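Ollico CPU storage panel review: a proper home for my spare processors
Posted by Sioned Skyrme, January 22, 2025

I have been putting old computers back together for longer than I care to admit, and in all that time I have never had a decent way of keeping the processors. They have lived in egg boxes, in jiffy bags, in the little plastic clamshells that ping open when you least want them to, and (for one shameful winter) in a biscuit tin lined with kitchen roll. So when my friend Deok-su Yoo told me he'd bought one of the pocketed panels from Ollico and was rather taken with it, I put one on my Christmas list and spent most of December dropping hints.

It's a simple enough thing. You get a light grey panel with shallow rectangular pockets moulded into it, and each pocket takes one chip. Mine came without a frame, and I fixed it inside a square of aluminium extrusion I had left over from a shelf project, which has worked out beautifully. You could lay it flat in a drawer if you haven't the wall space, but I do like being able to see everything at a glance.

Most of what I keep is older server stuff, Intel Xeons mainly, bought cheaply and in a hurry whenever an office near me has a clear-out. They're lovely solid things to handle, with that big metal lid and the green edge peeping out all the way round, but the writing on the lid is tiny and I'm forever tilting them under the lamp to find out which one I've got hold of.
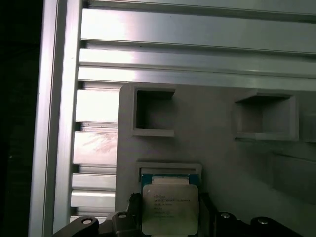 With the panel I've got into the habit of putting every chip in the same way up, writing to the top, and it has saved me no end of squinting. I keep a list in a notebook of which pocket holds which model number in big felt-tip letters as well, which isn't elegant, but my eyes are grateful!

The fit is the part I was most nervous about. I own 13 processors at the moment and 11 of those drop in nicely, snug without needing a push. The other two are an older, smaller sort and they do rattle about a bit, so I've tucked a sliver of anti-static foam in behind them. Do check your sizes before ordering, as the Ollico listing is vague on the subject and I had to write and ask. (They replied the next morning, very kindly, with a drawing.)

Now for the grumbles. The pockets are shallow, good for getting a chip out by its edges but less good if you are clumsy and the panel is upright, and I wouldn't carry it from room to room fully loaded. There's no lid or dust cover either. I'd also have liked a finger notch at the side of each pocket, as the Jistex tray I borrowed from Deok-su has one and I missed it straight away. The Jistex is a much flimsier affair otherwise, mind you, and it bowed in the middle after a fortnight on my shelf.

Mine cost £31 with postage, which made me wince for what is, when all's said and done, a panel with dips in it. I've stopped wincing now. I can find what I want, and the biscuit tin has gone back to holding biscuits.

Four stars out of five from me, and I'll happily make it five if they bring out a cover.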